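4. Lodging an equipment breakdown claim

Use this section once your Stornell broker portal account is active and your policy number shows on the Home screen. If it doesn't, go back to section 3.

Before you start, have ready:
- your policy number
- the date the equipment failed
- a repair quote or technician's report
- proof of purchase, if you still have it

4.1 Starting the claim

1. Log in and choose Claims, then New Claim.
2. Select Equipment Breakdown. Don't select Business Contents - that sends the claim to a different team and it will have to be re-entered.
3. Type in what failed and when. Plain words are fine.
4. Enter the repair or replacement cost before GST.

Note: The standard excess is $700. If the cost is less than this, the portal will still let you lodge, but no payment will be made.
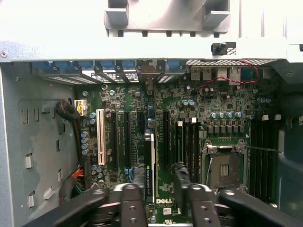
5. Add the repairer's name and phone number. The assessor may ring them directly.
6. Press Save Draft. Drafts are kept for 30 days and then deleted.

4.2 Adding documents and photos

1. Open the draft and choose Attachments.
2. Upload each file separately. The portal accepts PDF, JPG and PNG.
3. Pick a label for each file from the drop-down list. Unlabelled files go to the bottom of the assessor's queue.

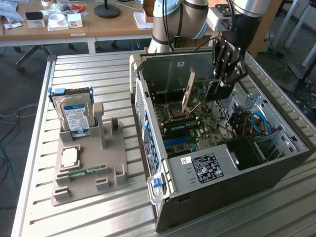
Hard drive and CPU in a tan fixture.

Caution: Don't throw out damaged equipment until you have written approval. If the assessor asks to inspect it and it's gone, the claim can be reduced or declined.

Note: Lost data is not covered under this section. See Data Restoration in your policy schedule - it's an optional cover and has its own limit.

4.3 Submitting

1. Check the summary page. You can't edit the amount after this step.
2. Tick the declaration and press Submit.
3. Write down the claim number. It is also emailed to the main contact on the policy.

An assessor will be in touch within four business days. If you're replacing the item yourself in the meantime, keep every receipt and add it under Attachments.

For help with a claim already lodged, ask for Bimla Dixit on the claims desk.

Stornell Broker Support | Contact us | © Stornell | Back to top
65 shares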